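September 6, 2023 - Drircombe, bedroom, jeans folding

Garment: dark blue denim jeans. Surface: the bed, tile sleeping mat over the pink floral sheet. Thaís Sampaio wants one written fold for denim before we go on to shirts, so these notes cover jeans only.

## Start state

Jeans go down bunched on the mat, no pre-smoothing. Power strip stays near the head of the bed; keep legs and hems clear of the cable.

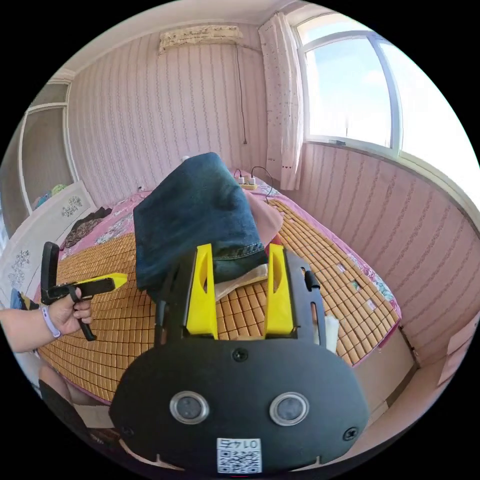 ## Laying out

Find the waistband first. Pull it to one end and run the legs out lengthwise along the mat. Seams catch in the gaps between tiles if the denim is dragged flat, so lift and set down in short moves. The Celen sheet says to shake the garment out from the waist. Skipped - too little clearance next to the wall.
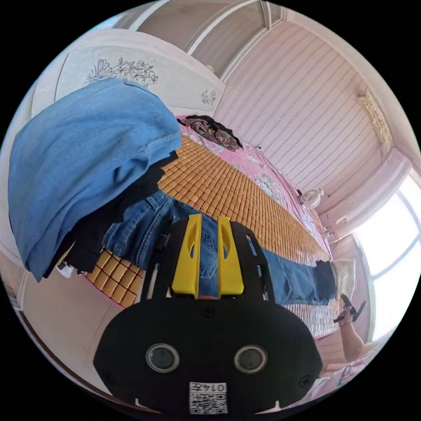 Back pocket up or down makes no difference to the finished size, but pocket up is easier to check for a twisted leg. Ismael Furtado prefers to start from the hem. Tried it his way as well: the hem is thinner and easier to hold, but the waistband then follows late and has to be straightened separately.
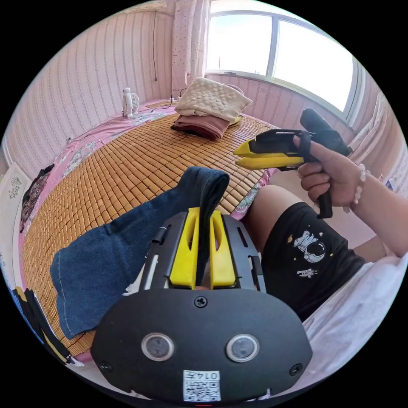
Frayed hems should be held a little above the loose threads. Gradeo form has no field for hem type; written in under remarks for now.

## Fold

1. One leg over the other, inseams matched.
2. Crotch point tucked in level with the back seam.
3. Hem to waistband, then in half again.

Weight on the Amaral scale: 886 g folded. Scale limit is 800 according to the label, so repeat on the other one before using the figure.
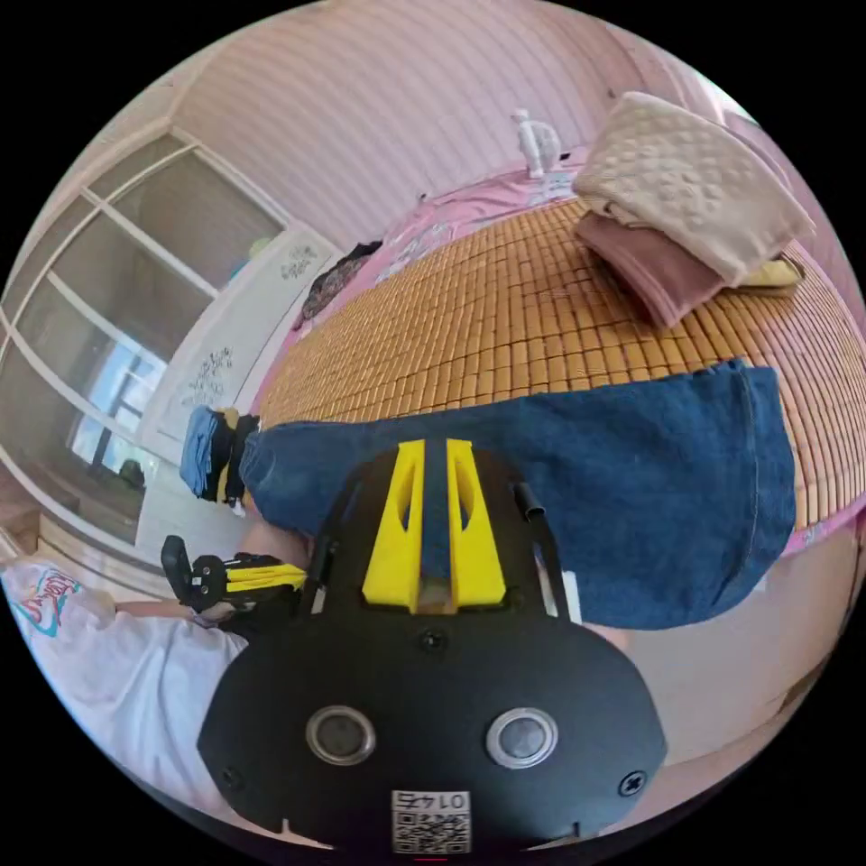 *Dark blue denim on the bed, log item 208.*

Open: 2 folds or thirds for the drawer? Ask Thaís. Mat shifts on the sheet when denim is pulled toward the edge - clip the corners next time.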